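Left gripper loses tracking halfway through an episode – anyone else?

gantry_moth
Posted 9:40 am

Right, I'm stuck and a bit fed up. We've got a pair of hand-held grippers running on the Eltusura logger, each with a marker cube on top. The right one is fine. The left one drops out in the middle of an episode, comes back a couple of seconds later, and when it comes back the pose has jumped by roughly 13 cm. I wouldn't mind so much if it threw an error, but the episode gets saved as good. I only spotted it when the arm replayed one and drove its jaw straight into the table. Bent finger, big bang, me on the stop button.

I've swapped the battery and the USB lead and rolled back to the previous Eltusura build. Same thing every time. 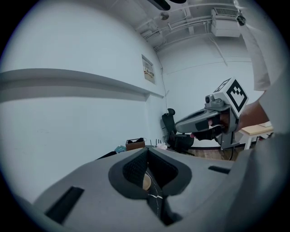 The dropouts come in clumps, which makes me think it's something we do with our hands and not the electronics. Ten clean episodes, then three bad ones in a row. The cube sits on top of the gripper with the little round camera right beside it, so there isn't much room to grab it wrong, but I do wonder about sleeves and fingers. Has anyone had this with the Voicu mounts?

ferrous_pete
Posted 10:15 am

It's the mount. We had the Voicu ones and the cube worked loose after 100 episodes or so. Give it a wiggle. If it moves at all, your calibration is rubbish and so is everything you recorded after it shifted.

gantry_moth
Posted 10:22 am

Wiggled it. Solid as anything. I even put a blob of glue on it last night in case.

ostia_lab_tea
Posted 10:51 am

Don't agree with Pete, sorry. A loose cube gives you a steady offset, or one that creeps. It doesn't vanish and come back. We're on the Ostia rig so not quite the same kit, but ours did exactly this when one hand passed in front of the other cube. Tracker loses it, guesses, then latches on to the wrong face when it reappears. What task are you doing?

gantry_moth
Posted 11:08 am

Bowls, mostly. Pick one up, put it down further along, with some clutter on the table. Both hands working, and they do get close together. 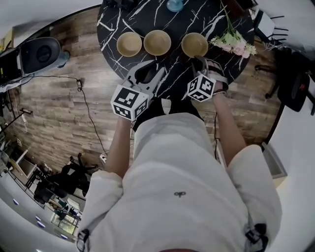 I went back through the bad episodes over a cuppa and most of them have a crossover in them somewhere. Not all though! Two have the hands well apart the whole way and it still drops. So I'm half convinced.

ferrous_pete
Posted 11:30 am

Half convinced is generous. Two with no crossover sinks it for me. Check the exposure. Marble-patterned tabletop plus ceiling lights and you'll get glare on the cube at certain angles.

ostia_lab_tea
Posted 11:44 am

Could be both, Pete. It's allowed to be both.

brastmont_user
Posted 12:20 pm

Can we talk about the arm hitting the table please? Whatever the tracker did, a 13 cm jump should never have got as far as the motors. On our Brastmont arm there's a step limit in the replay settings and it stops dead if the next pose is too far off. It was switched off when ours arrived. Turn it on before you replay anything else, and keep your hands out of the way until you have.

gantry_moth
Posted 12:37 pm

Fair. It was off. Feeling a bit sick about that, as I'd been leaning over the table five minutes earlier.

It's on now, set to 2 cm. I've also asked for a flag in the logger so any gap in tracking marks the episode as bad. Going to try ferrous_pete's exposure thing after lunch, then a batch where we keep the hands apart on purpose.

gantry_moth
Posted 4:55 pm

Update. Exposure down, hands apart: 9 episodes, no dropouts. Exposure back up, hands still apart: one dropout. Haven't done crossovers at the lower exposure yet, so that's tomorrow's job. Still need a new finger for the arm as well, if anyone has a spare going.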